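3.2 Table surface and board placement

The board was set down on its own, with no mat or cloth under it. Earlier work on table games in shared rooms has mostly treated the surface below the board as background. Our pilot at the Kurnard site suggested it deserved more attention. Players there complained about glare, about boards that slid when a piece was captured, and about patterned tabletops that made it harder to find a pawn once it had been taken and put to one side. For the main study we therefore recorded the surface at each site along with the colour of the board and the distance from the board to the nearest table edge.

Surfaces were sorted into two groups, plain and patterned. A surface was coded as patterned if veining, grain or printed decoration could be made out from a normal sitting position. Marble-look tops were always coded as patterned, even where the veining was faint. Wall colour was coded separately, as light, mid or dark, and plain pale or mid grey walls were preferred when we had a choice of room. Figure 4 shows a brown and tan board on a marble-patterned top with grey walls on three sides.
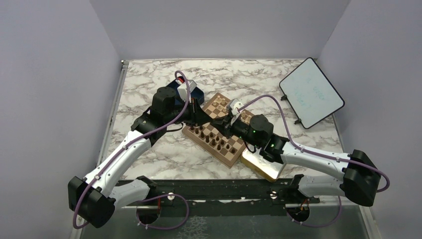 Figure 4. Chessboard near the centre of a white marble-patterned tabletop with grey and brownish veining.

Board colour turned out to matter more than we had planned for. The Onside questionnaire asked players to rate how easily they could tell the board from the table, and separately how easily they could tell the pieces from the board. Brown and tan boards scored well on the first item on every light surface. On the second item they did less well, mainly with sets whose dark pieces were close in colour to the dark squares. Players who used a black and white board on a white top gave the opposite pattern of answers. We kept the two items apart in the analysis for this reason.

Of the 86 sessions, 9 were left out of the surface comparison because the board had been moved to another table partway through. These sessions were kept for the analysis of playing time in Section 4. In a further 2 sessions the surface coding was disputed and was settled by a second reading of the site notes. Both concerned a speckled top at the Urquijo site, which one coder had marked as plain.

Placement was left to the players as far as possible. They were asked to put the board where they would normally want it and to leave it there until the game was over. Most chose a spot near the middle of the table. A smaller group pulled it toward one side, usually to make room for captured pieces or a score sheet — and once for a plate of sandwiches, which we had not asked people to leave outside. Distances were measured with a tape from the nearest side of the board, to the closest centimetre, after play had ended.

Lighting was not controlled beyond closing the blinds. Where a room had more than one bank of lights, all of them were switched on. The Sosell rooms had a single bank and were darker than the others in February, when most of the evening games were held, and ratings from those games are marked in Table 3.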